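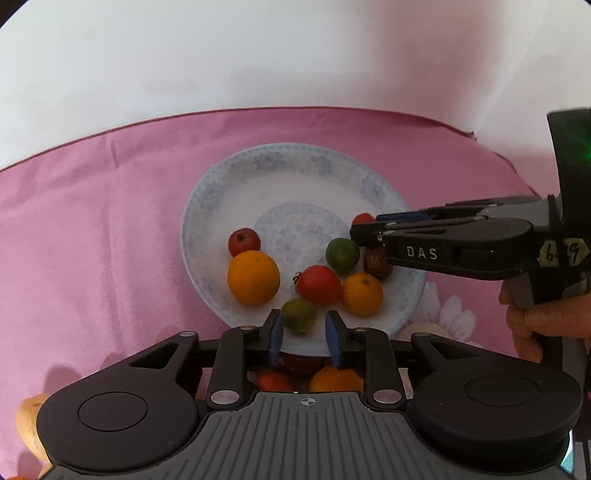 Ferri is a pair of hand-held grippers that you can rent from Luverance, together with the recording and checking of the demonstrations you make with them. The person holds one gripper in each hand, or two persons hold one each, and does the task as they would like the robot to do it later. Fruit is a good first subject. A small brown fruit with wrinkled skin, held between the blue finger pads over the plate, asks for much more care than a big orange, and you learn quickly how hard you should squeeze. On this page we have collected the questions which customers write to us most often. It was last revised on 16 April 2019.

What do I get in the case?

Two grippers, two chargers, one storage unit with its cable, a bag of spare finger pads and a printed guide. The objects are not included. We tried in the beginning to send a set of plastic food, but customers preferred to use their own things, and the plastic grapes came back in a sad state.

Do I need to own a robot?

No. You can record everything with the grippers only. If you have an arm already, please write us the model before you order, and Doaa El Khatib from our technical desk will tell you if the fingers can be mounted on it. For some older arms you will need an adapter plate, and it is charged separately.

How long is the rental?

The shortest rental is four days, counted from the morning after delivery. Most laboratories take two weeks. You can extend by e-mail up to the last day, if the case is not promised to another customer. In July we are often fully booked, so for that month please ask early.

How many demonstrations do I need?

It depends on the task, and we do not like to promise a number. For moving fruit to a plate, our own set at Sastholm has 1223 accepted demonstrations. For a simple task with one object you can begin with much less, train something, look at where it fails, and then record more of exactly this. The basic plan includes checking of up to 1000 demonstrations. After that you pay for each one.

Which objects work well?

Anything you can lift comfortably with two fingers. Round and smooth objects like tomatoes and limes roll away if you close the jaws too low, so take them at the middle. Very thin objects, such as a coin or a sheet of paper, are difficult, and we do not recommend them for the first session. Wet fruit is allowed, but dry the pads afterwards.

How should I prepare the table?

Use a cloth in one plain colour and a wall behind it without posters. A little shine on the cloth makes no trouble. Put the target, for example a dish, in a place where you can reach it without crossing your arms. For the rest you can be quite free. Many customers put the objects in straight rows, and then the trained robot is only good with straight rows. Throw them together, and change the arrangement often.

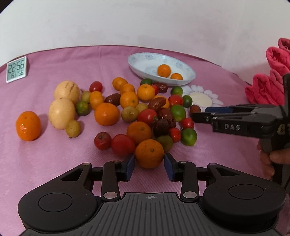 Mixed small fruit on a round table, with two mandarins in the dish at the back.

Is it a problem when objects touch or hide each other?

It is useful, if your robot must work in such conditions later. Begin with a few objects apart from each other and make the pile denser when your hands are used to the grippers. When you must push one fruit aside to reach another, do it slowly and keep it in the recording.

Can two persons record at the same table?

Yes. Agree before you start who takes which side. If the grippers knock together strongly, stop, put both on the table and begin the demonstration again.

What is Porus?

Porus is our checking service. You send us the storage unit or upload the files, and a person looks through every demonstration and marks the ones with dropped objects, covered lenses or long pauses. Eusebio Pacheco leads this work. The result normally comes back within three working days – longer if you send everything in the last week of the month, as many do.

Who owns the recordings?

You do. We keep a copy for the checking and delete it when you confirm that you received the result. If you would like to share some of it with us there is a discount, but you must sign for this, and it is never the default.

A finger pad came off. What now?

Clean the old glue with alcohol, press a new pad on and let it rest overnight. Please do not use super glue. We charge for the finger in this case.

Can someone show us in person?

Natalina Mazza gives a half-day introduction at Sastholm, and she can travel if you pay the ticket. Bring the objects of your real task with you.

Luverance, Sastholm workshop | Contact us | Copyright 2019 Luverance, all rights reserved | Back to top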